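Ticket 396 – prayer rota emails to councillors not going out
Opened 20 Mar 2024 by Triin Raudsepp

Hi all, me again! Our group prays for the Nuvimside councillors by name, and Narell is meant to email each one a little note afterwards. Well, 71 notes have been stuck in "pending" since last night – I've logged out and in twice and no joy.
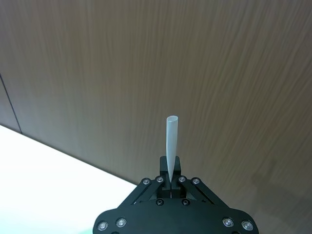

Lesego Tshabalala: Same for our group, Triin. Ours cleared once I took the old ward list off and loaded the new one.

Ooh, thank you! Swapped the list and 69 have gone. The last 2 still say pending, so please leave this open.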